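Arbeitswelt | Automatisierung | Vortragsnotizen
Seite drucken | Per E-Mail senden

Folie 6: Vom Handgriff zur Vorgabe (Standort Drustham)

Ausgangslage: Sortieren und Einstellen von Stiften und Pinseln, bisher reine Handarbeit. 84 Beschäftigte, 13 davon für die Vorführplätze angelernt. Ziel laut Projektplan Lobo: 1000 Vorführungen je Artikel.

Was sich ändert: Die Taktvorgabe entfällt am Vorführplatz. Bewertet wird die Bahn, nicht die Stückzahl. Lohngruppe bisher unverändert, Betriebsvereinbarung läuft bis Dezember. Hier Pause, Rückfragen zulassen.

Belastung: Das Gewicht der Greifer liegt auf Handgelenk und Daumen. Coutinho (Arbeitssicherheit) fordert Wechsel nach jeder Serie. In Stesstead ist der Wechsel bereits Teil des Schichtplans.

Offener Punkt: Wer vorführt, gibt Erfahrungswissen ab. Vergütung dafür ungeregelt. Nicht ausweichen, Stand der Gespräche nennen. 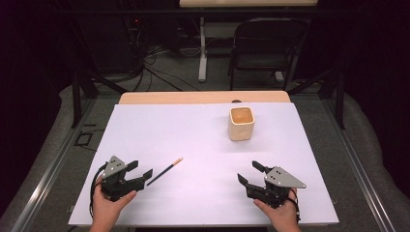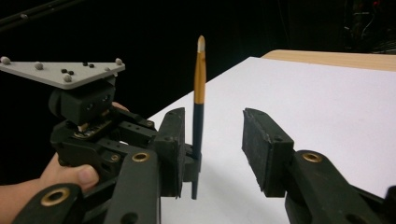 Vorführplatz mit handgeführten Greifern; im zweiten Bild Pinsel am Greifer.

Weitere Beiträge
Preleck: Schichtplan ohne Takt
Arlindo Coutinho: Greifkräfte und Handgelenk
Anlernzeiten in Stesstead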